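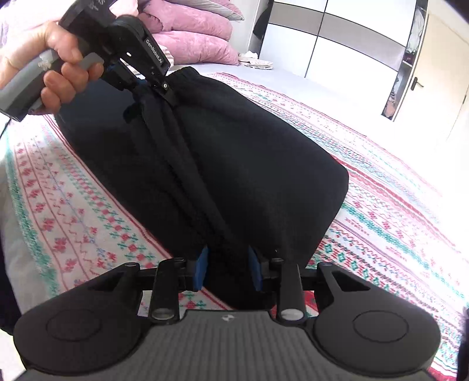 Marwat, 22. November 2024

Abschnitt 6: Schwarzen Strick auf dem Bett zusammenlegen

Diese Anleitung gehört zum Wäscheheft von Holluvia. Sie gilt für Pullover und andere weiche Stricksachen, die man nicht auf den Bügel hängt.

1. Machen Sie zuerst das Bett glatt. Eine Decke mit Muster ist gut, weil man schwarzen Stoff darauf besser erkennt.

2. Nehmen Sie das Strickteil oben und unten und heben Sie es über die Decke. Es soll der Länge nach fallen, die Ärmel kommen nach innen.

3. Ziehen Sie nur leicht. Hinweis: Feiner Rippenstrick wird schnell länger, und er geht nicht immer wieder zurück.

4. Legen Sie das Teil ab und drücken Sie die Luft mit der flachen Hand heraus, von der Mitte zum Rand.

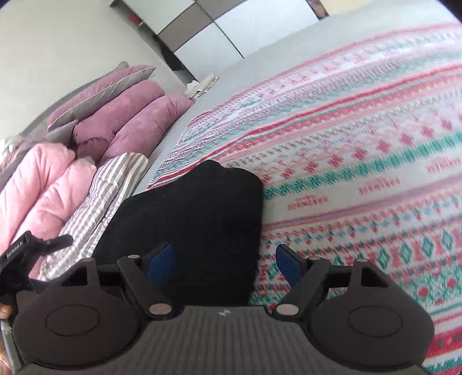
5. Fassen Sie jetzt die untere Kante und schlagen Sie sie bis zur Mitte um. Bei dicker Wolle genügt einmal Umschlagen. Ein dünnes Teil kann man auch dritteln — dann wird das Paket kleiner und passt in die Box Indari 20.

Achtung: Nicht am Bündchen reißen. Ringe und Armbänder bitte vorher ablegen, sie ziehen leicht Fäden.

6. Prüfen Sie die Falten. Wenn noch ein Knick quer über die Vorderseite läuft, öffnen Sie das Teil wieder und beginnen Sie bei Schritt 4. Fusseln entfernt man vor dem Einräumen mit der Rolle Zosix, immer in einer Richtung.

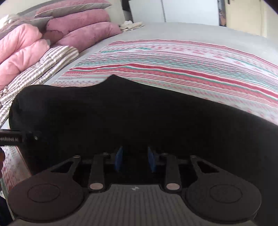 Abb. 3: Schwarzer Stoff auf der Decke mit Streifenmuster

Hinweis zur Lagerung: Stapeln Sie höchstens 6 Teile übereinander. Was bis Februar nicht getragen wird, kommt nach unten in die Box.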